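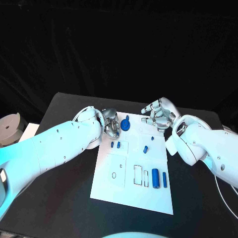 Figure 1. Two-arm cell with the task board, neutral light.

Unit 5: Perception and Sequencing for the Prudville Board Task

5.1 Scope

This unit covers the software between the head camera and the arm controllers. Kinematics and joint-level control were treated in Unit 3 and are assumed. The task is to move blue parts on a white board to their outlined target regions using two arms with multi-fingered hands.

The stack has three processes:

zevula_percept: estimates the board pose and part poses
iordache_plan: selects the next part, the arm and the grasp
stanitz_exec: sends trajectories and hand commands, reports status

They exchange messages over a local bus. All poses are in the board frame unless the field name ends in _base.

5.2 Board registration

Every part pose depends on the board pose, so registration runs first. Fit the four board edges, intersect them for corners, and solve for the plane. The hands often hide part of the top edge (Figure 1). When fewer than three corners are found, the solver falls back to the printed outlines on the lower half. The two tall rectangles are the most useful of these: straight, dark on white, and different in width, which fixes the left-right order.

Do not assume the board is square to the table. Its yaw is a free parameter.

5.3 Segmentation under colored light

The first version of zevula_percept thresholded on hue alone. It was tuned on 1,549 frames with neutral light and failed on the colored-light set. Under magenta light the white board and the white arm casings shift toward pink, and a fixed hue window that was safe before starts to admit background pixels.

The current version works in this order:

1. Estimate the illuminant from the board region found in 5.2.
2. Divide it out per channel, clamping the gain at 5.
3. Threshold in the corrected space.
4. Mask out the arms by projecting their model from joint readings.
5. Keep connected regions above the minimum area.

Step 4 must use joint readings stamped within 19 ms of the frame. Older readings leave a rim of hand pixels that can merge with a held part.

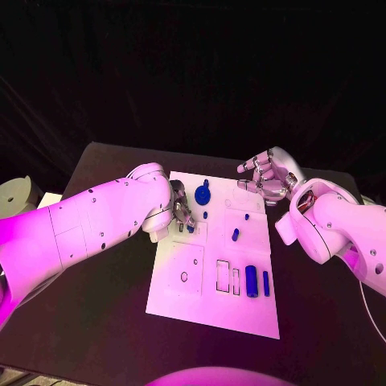 5.4 Part state and arm assignment

Each part carries one state: FREE, HELD, PLACED or UNKNOWN. A part near closed fingertips is set to HELD only if vision and finger effort agree. If they disagree for more than 5 frames, the state becomes UNKNOWN and the planner stops issuing goals for that part.

The planner reserves board regions. An arm may enter a region only after the other has released it. The idle hand waits in a raised pose over its own side.

Large and thin cylinders are separated by fitted diameter. Length is a poor feature for this pair.

5.5 Exercises

Run the logged set (3,830 frames) with step 2 disabled. Report the false-positive area per frame, split by light condition.

Write the transition table for the four states, including the exit from UNKNOWN.

Replace the region lock with a time-indexed reservation. State what stanitz_exec must report for it to be safe.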